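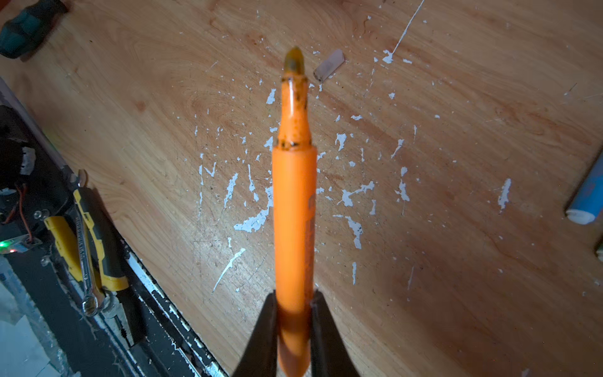 Figure 3. Surligneur orange à pointe biseautée, col et pointe tachés, au-dessus d'un plateau en bois marqué d'éclaboussures blanches.

3.2 Usure des pointes et salissure des corps

Le corpus réunit 272 surligneurs et marqueurs prélevés sur des postes de travail partagés des sites de Solham et de Dinsa. Chaque instrument a été coté séparément pour la pointe, le col et le corps, selon la grille de Lobo, graduée de 0 à 10. La pointe de la figure 3 présente une teinte jaune-vert terne, distincte de l'orange du corps. Les mouchetures sombres se concentrent au niveau des bagues - zone où le diamètre change. Leur nature (salissure ou encre séchée) n'a pas été déterminée, et la cote du col ne distingue pas les deux cas.

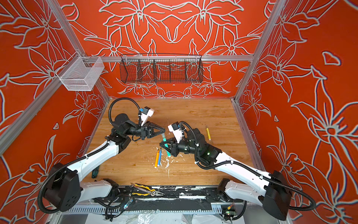
Les marqueurs posés directement sur le plateau, parmi les outils à main, ont été inclus au même titre que ceux rangés en pot. Les taches blanches du bois ont été relevées à part et n'entrent pas dans la cote des instruments. Au total, 1 208 cotes ont été saisies, relectures comprises, dont 700 par Ilídio Lobo. Les désaccords entre lecteurs portent surtout sur le col - la pointe étant cotée de façon plus stable - et sont traités en section 3.3.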